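Questions we get at the Brudow shared kitchen, with answers. Last tidied in October, by Vilja, under protest.

**Who can book?**

Anyone living on Skavley Street or the two lanes behind it. Your cousin can cook with you, but the booking goes in your name, and so does the blame.

**What does it cost?**

Four dollars an hour, paid at the desk. Members pay two. Coins are fine. Buttons have been tried.

**How do I get in?**

The door code is texted to you the morning of your booking. If it doesn't show up by 9 a.m., call extension 557 and ask for Brock Morin. He'll sound annoyed. He sounds like that at weddings.

**Can I leave food in the fridge overnight?**

Yes, with your name and the day on it. "Mine" is not a name. Unlabeled food goes out at 8 p.m., including the very good-looking lasagna somebody is still writing to us about.

**Where do I put dry goods while I'm cooking?**

Use a basket or a tray and keep it with you. Flour left on the windowsill belongs to the window.

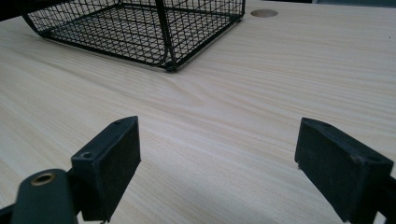
*Black wire basket on a light wooden tabletop.*

**Is there an oven schedule?**

There is, on the wall by the sink. The big oven runs hot at the back, so turn your bread halfway through. The small oven runs however it likes. Gyu-bin Ko claims to understand it and will explain at length if you let him.

**Can I fry fish?**

Before noon, with the fan on high. The choir comes in at one, and they have opinions.

**Do I have to clean up?**

You do. Wipe the counters, sweep, empty the drain catcher (yes, that thing) and take your trash with you. "I left it to soak" is a confession.

**Can I sell what I make?**

Not from here. We aren't licensed for it - we asked, and the form was longer than the building. Giving jam away is allowed and encouraged, especially near the desk.

**I broke something. Now what?**

Write it in the green notebook. Mugs are forgiven. The stand mixer is not, and Dong-hyun Oh will want to hear the story from the beginning.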